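Ticket 312 - pan-on-burner task, success rate changed after sim update
Opened September 21, 2019 by Dorottya Kozma
Project: Tretden

Great news and a puzzle! Reran the pan placement policy on the new Vekemum build and success went from 1,489 to 2,704 episodes, same seeds, same weights. I'd love to believe it. Before we write it up I want to know if the checker got looser. Stepping through episodes with the pan held over the hot plate:

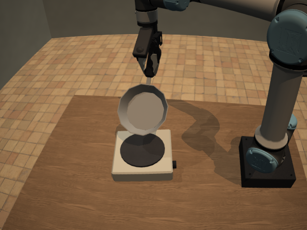 Things tried so far: rolled back the contact settings (no change), swapped in the old Holden reward file (no change), logged pan pose at every step. That last one is fun - the checker only compares pan center to burner center, and tilt never enters into it.

Second camera, same task, for anyone who wants to look at the grip on the handle:

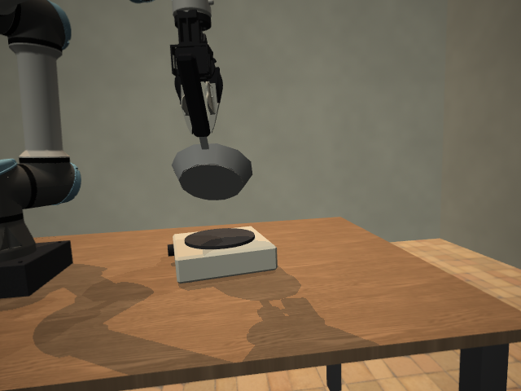 Pui-shan Hung: Tilt was in the old checker, I remember setting it. Try adding it back with a hold of three steps and rescore the saved episodes before retraining anything.

Rescoring now, so excited to see this one! Status: open.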